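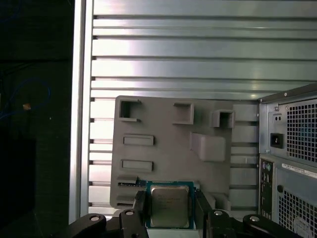
Home | Projects | Student Reports | Contact

Practice Board for Computer Assembly: Project Report
May 15, 2024
2 comments | 126 shares

The aim of our project was to make a training board on which a beginner can learn where the parts of a desktop computer belong. Real motherboards are expensive to damage, and in our course at Drekport many students are afraid to touch them. We decided to build a mock-up in gray plastic and to use it together with real parts.

The board has a simple shape. We did not copy the small components. We kept only the large forms, which are raised from the surface: open square housings, solid blocks and long slots. A thin green circuit board with gold-colored contacts can be placed in one of the long slots. The processor is a real one, with a silver metal lid on a dark green-blue base, and it must be held by its two opposite edges.

We made 2 versions. In the first version the walls of the housings were too thin and one of them broke during sanding. For the second version we made the walls thicker and rounded the edges of the biggest block. The matte surface was chosen by us because a shiny one made the slots difficult to see under the lamp.

The standing position was discussed for a long time in our group. When the board lies flat, it is easier to press a part down. When it stands, the whole layout can be seen at once. We kept the standing position for demonstration.

In July we want to add labels and a short guide for the Hivley workshop. The guide should also explain how to hold a processor without touching its underside.

Related
Sumampouw Cable Tester: Final Report
Trerkumance Tool Cabinet, Part 2
Choosing Plastic for Classroom Models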